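News > Clubs and Societies > Robotics

Robotics club gets its two arms working together

Reading time: 2 minutes

Anyone who has walked past the Colard building after six on a club night will have heard the cheering. The student robotics club has been teaching a pair of robot arms to sort pens and markers, and after a slow start the whole thing is coming together beautifully!

The project started in April, when Geeta Rajput and Akash Bhardwaj asked if the club could try something with two arms instead of one. Last year's team built a single arm for the Benítez Cup and did very well with it, but one arm can only pick up and put down. With two, you can pass things across, hold something steady while the other side works on it, and generally get into far more trouble.

"The first week they mostly bumped into each other," said Akash, who is in his second year. "Then one evening the left one held a marker out and the right one was just there, in the right spot. We all shouted."
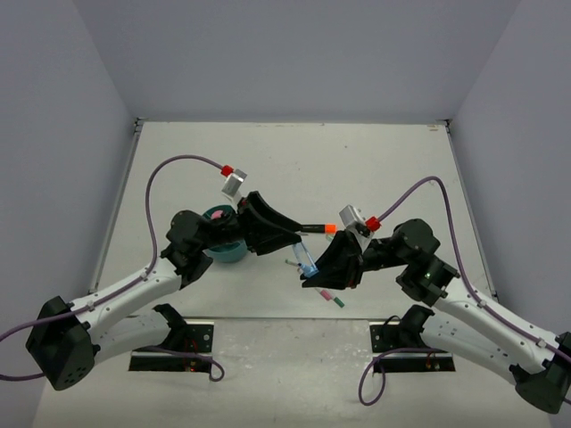

Members take turns at the controls, guiding the arms through the task by hand while the computer records every movement and what the wrist cameras see. Each run is saved, and the software then learns from the whole pile. The club has 1051 saved runs so far and wants 2000 before the competition. It's repetitive work (there is a playlist, and strong feelings about the playlist) but people keep turning up for it, including plenty of first years who had never touched a robot before they joined.

Jyoti Shakya looks after the software and has been the one staying late when a training run goes wrong. She says pens are harder than they look. They roll, they lie across each other, and a grip that is fine for a fat marker can be hopeless for a thin one. Her next job is getting the arms to cope when somebody nudges the pens halfway through.

Club supervisor Léonie Maillard is delighted with how far the group has come. "They argue about gripper angles over lunch," she said. "I couldn't ask for more than that."

The team will show the arms at the Hiseo student challenge next month, in the two-arm class, where each entry gets 50 attempts at a sorting task set on the day. Travel costs are being met by a bake sale and raffle, which brought in more than £700. Thank you to everyone who bought a ticket, or several!

New members are welcome at any point in the term and no experience is needed. Come along to the Colard workshop at six, or speak to Geeta or Omprakash Prajapati, who keeps the rota.

Contact us | © May 2023 Kerkov College Student News | Back to top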